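ok trade thread because my group chat is asleep and I need to yell about this somewhere
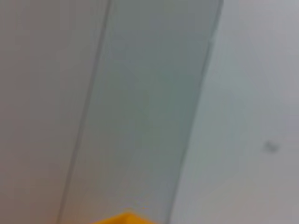 so Zodarberg finally moved Kha Thái. after all that. two years of "he's untouchable" and then boom, gone before breakfast

what went out: Thái and the backup center whose name I refuse to learn how to spell

what came back: Đào, a second round pick from Wultar, and the right to swap seconds with Sollis a year after that. thats it. thats the whole haul

first reaction was rage. had coffee. second reaction is like 60% rage

let me do the case FOR it first bc I know the replies are coming

Thái was going to be a free agent. he was not signing here. he said "we'll see" in November and if you have followed this guy at all you know "we'll see" means his stuff is already in boxes

so it's a second and a useful wing vs. losing him for nothing. fine. I get it. I can do math

also the fit was bad. two guards who need the ball, one ball. we were a plus team when he sat. small sample, lineup stuff is noisy, yes, I know, but I watched it too and it looked like that

ok now the case against

you had him all summer!! with a full year left on the deal!! teams were calling! there was a first on the table from Wultar according to basically everybody who covers them, and we said no becuase we wanted a first AND a young guy

now the same team gets him for a second. Wultar's front office must be giggling

the deadline does this every year to teams who wait. price goes down every week and you're sitting there like the guy who won't sell his car

about Đào. I like Đào. I want to be clear that none of this is Đào's fault

good defender, real size, makes the corner three when his feet are set. do not ask him to dribble. saw him try to bring it up against pressure last month and I had to leave the room

he's the third wing we've needed since the ankle thing. he probably starts by the end of the month. if coach brings him off the bench behind the old man I will be back on here

the pick. Sollis swap is a nothing. they're bad, we're medium, we'd need to be worse than them AND have it be a good year for seconds... wait no. we'd need to be BETTER than them for it to matter. see I've read it four times and still got it backwards. anyway it's only seconds

the Wultar one is the interesting one. they're old. that thing could land at like 35 in a couple years if the wheels come off

who gets the ball now though. that's my actual question and nobody in the press thing asked it

Thư Vương asked about the locker room, good question, got a non answer. then someone asked about jersey numbers. JERSEY NUMBERS. and then they wrapped

(Thư's piece is worth reading btw, she had the Wultar talks before anyone, and has the part about the medical holding it up for most of the night)

my guess is they just hand the offense to the kid and live with it. which, good? do it? he's 21, let him throw it into the third row a few times

problem is the schedule. we have the road trip, then the back to back, then we see Wultar. with Thái. in our building. he's going to shoot 25 times and I'm going to be sick

people asking about the roster spot. it was two out one in so yes there's one open. no I don't think they use it on a big name buyout. those guys want to play for somebody who's going to be playing in June

I'd convert the two way guy. he's earned it. he guards people. he's been on the bus back and forth from the affiliate since training camp, give the man a contract

backup center is now... also a question. small lineups I guess. pray for nobody's knees

somebody just replied that we got worse today and better next year. ok. maybe? but next year's team doesn't exist, it's cap space and vibes. who is coming here. name the guy

we said this same thing when they cleared the books last time and we ended up paying a 33 year old to be hurt

all right grades since everybody wants grades

Wultar: A. easy. paid nothing, got the best player, can walk away in the summer if it's a disaster

us: C. C minus before coffee. would've been a B if this was the first offer and not the last one left

Sollis: they're only in it for the swap paperwork and whatever cash they got. incomplete

also my Thái jersey. 95 bucks. I wore it 3 times. it's a painting shirt now I guess

my brother says keep it, he'll be back on a minimum deal when he's 36, they always come back. he said the same about the last guy and the last guy coaches high school in another state

edit since I can't edit: I said two years of untouchable, someone corrected me, the quote was from last winter, so one year. my bad. felt like two

game's at 7 tonight, new guy won't be there til tomorrow, so we've got like nine healthy bodies. should be gross. I'll be watching every minute of it

more later if they make another move. phone's at 69 percent and I'm on lunch

update: coach says the kid starts at point tonight. OK. OKAY. here we go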